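Spent Sunday reading the half-year report from Redora, the small business lender. Posting my notes as a thread. I have a current account with them and no shares.

Lending was slow for most of the period. The loan book grew 2 percent, nearly all of it from existing customers topping up. New customer numbers are given only as "in line with plan", with no plan attached.

Deposits did better. The 13-month fixed account brought in a lot of money, and the bank now has more cash than it can lend out at a decent rate. That costs them - savers get paid either way.

Net interest margin is down as a result. Management says it should recover in the second half as the older fixed accounts mature. Maybe. It depends on whether those savers take the next offer or move to Wasus, which has been paying more since spring.

The branch in Grostaten stays open, but counter service will end at 1 p.m. starting in December. Small shops there still bank a lot of cash, so I expect complaints.
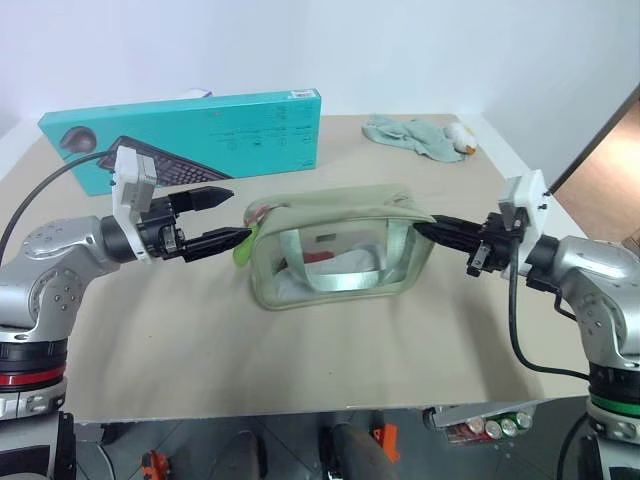
Fees are the part I'd look at if you run a small business. The monthly charge on the basic account goes away if you keep a balance of 300 or more. It used to be 200. The notice went out with the spring statements and was easy to miss. I keep my own statements in a zippered pouch, the see-through pale green kind like the one on the table, and the notice was in there behind the March one. I had not read it.

Bad loans went up a little. Most of that is transport firms, which matches what the other lenders have reported. Provisions went up by less than the bad loans did, and I would like to see that explained.

The MacAulay purchase is still "under review". That is the same wording as the last report. MacAulay does equipment leasing and would give Redora somewhere to put the extra deposits, so I see why they want it. I don't see how they pay for it without raising capital.

No interim dividend. Costs were flat, mainly from leaving jobs unfilled.

The full report is on their investor page. The loan table is in the notes at the back, and the fee changes are on the page after it. I'll post again when the Wasus numbers come out.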